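Writing a Magic Booklet That Beginners Can Follow
Project report, Desktop Publishing II, Mamitton College
Jawad Arain and Borghild Rustad
Submitted 11/15/23

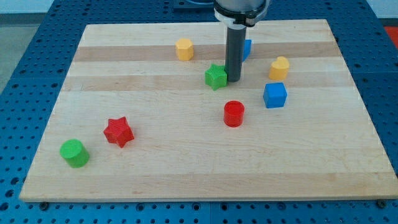
Figure 1. Green star-shaped block on a maple board.

1. Background

Most written magic is sold by the people who perform it. The author does the writing, the layout and often the selling, and the reader gets a PDF or a stapled booklet. We both own a fair number of these. The tricks in them are usually good. The instructions are hard to follow in places, and a beginner who gets stuck on page two has no one to ask.

For our project we took an existing set of lecture notes and turned it into a booklet. The notes belong to Murdo Kerr, who performs at markets and school events in our area and has taught a beginners' evening for years. He gave us permission to use four of his tricks and to change his wording as long as the methods stayed the same. He also asked us not to print the methods in this report, so the tricks are named here but not explained.

The booklet is called Lellow, after the name Murdo gives to the silk he uses in the last trick.

2. What we started with

The original notes ran to 63 pages. They were typed in a word processor over a long period and had never been edited as one document. Some tricks had a list of props and some didn't. "Left" and "right" sometimes meant the performer's left and right and sometimes the audience's. Patter (what the performer says out loud) was mixed in with the handling, in the same type, so the reader had to work out which was which.

The photographs were small and dark and had been pasted in wherever they fit. In the coin trick the picture of the starting position came after the finish.

We chose these tricks:

The Travelling Coin
Two Ropes
Murdo's Card Under the Glass
The Lellow Silk

Borghild had never done any magic before the course. Jawad had learned the card trick from Murdo in person. This was useful, because Jawad could check that a rewrite was correct and Borghild could say whether it made sense.

3. Rewriting

We wrote a short set of rules before touching the text and kept to them, with one exception described below.

Every trick begins with the effect as the audience sees it. After that come the props, the set-up, the handling and the patter. Directions are always given from the performer's point of view. Each step contains one action. If a hand has to be somewhere by the end of a step, the step says so.

The hardest to rewrite was Two Ropes. Murdo's version was a single paragraph of 655 words with no breaks. He writes the way he talks, and at the beginners' evening he would be holding the ropes while he said it. On paper the word "it" could mean either rope, either end, or the loop. We named the ropes A and B and the ends 1 and 2. Murdo didn't like this at first and said it looked like a wiring diagram. We tried colours instead (the red rope, the white rope), which he preferred, and which also helped readers who had ropes in two colours. The ends kept their numbers.

The exception to our rules was the patter. We had planned to print it after the handling in every trick. In the card trick the words cover a particular move and have to be said at that moment, so for this one trick we set handling and patter in two columns side by side.

4. Layout

We used Tundix for the layout because the college has it on the lab computers. The page is half letter size, folded and stapled, so that the booklet can lie open on a table while both hands are busy. We tested this early on with blank paper. A thicker booklet wouldn't stay open, and that was one reason for keeping to a small number of tricks.

Body text is a plain serif. Patter is in italics throughout. Drawings replaced most of the photographs. Nuwan Begum from the illustration program drew the hands from video that Murdo let us take at his kitchen table. She drew every hand from behind, as the performer would see their own. We think this made more difference than anything we did to the wording.

Each drawing sits directly beside the step it belongs to. This took longer than we expected, because every change to the text pushed a drawing onto the next page. By the third draft we stopped letting text flow from page to page and laid out each double page separately. We would do this from the start next time.

We made two versions of the file. One is for printing, with the pages in folding order. The other is for reading on a screen, with the pages in reading order and larger type. The screen version has a linked table of contents. We forgot the links in the first copy we sent out and had to send it again.

5. Testing with readers

In June we gave a draft to 19 readers, all of them students or family members with no experience in magic. Each one got one trick from the original notes and a different trick from the booklet. They were asked to learn both at home and show them to one of us a week later. We noted where they stopped, what they asked and whether the trick could be followed by someone watching.

Most readers were able to perform the trick they had learned from the booklet. Fewer managed the one from the notes, and several gave up on Two Ropes before the end. We don't want to claim too much from this. The readers knew which version was ours, and some may have tried harder with it to be nice to us. The tricks also aren't equally difficult. We should have given the same trick in both versions to two separate groups, but didn't have enough people willing to learn a rope trick.

Comments from the readers led to these changes:

The props list now says what can be used as a substitute (a tea towel works for the silk practice, for example).
"Palm" is explained the first time it appears. We had both stopped noticing that it was a technical word.
The card trick has a note for left-handed readers. Three of the drawings were mirrored for it.
The line "practise until natural" was removed. It was replaced with a list of the points where people usually look at the wrong hand.

6. Printing

We got the booklet printed at Paterson, the copy shop across from the college. The first proof came back with the inside margin too narrow, and the ends of some lines disappeared into the fold. We moved the margin out and shortened the running heads. The second proof was fine except for the cover, where the yellow came out closer to mustard. Murdo said he liked it better and we left it.

7. Supervisor's comments on the draft

Hendrik Coppens read the report and the booklet before the final submission. His main criticism was that we had not credited sources. Magic books normally say where a trick or a move came from, and Murdo's notes did this only now and then. We went back to him and he filled in what he could remember. A credits page has been added at the back. For the coin trick he knows who taught it to him but not where that person learned it, and the page says so.

He also thought the introduction was too long. We cut it to one page.

8. Remaining work

The screen version still needs proper descriptions of the drawings for readers who use a screen reader. We have written them for The Travelling Coin only. Describing a hand position in words without repeating the step beside it is slow work, and we've asked for time on it next term.

Murdo plans to sell the printed booklet at his shows and to give the file free to anyone who comes to the beginners' evening. He would like a second booklet on ropes alone. Borghild has said yes to this and Jawad hasn't decided.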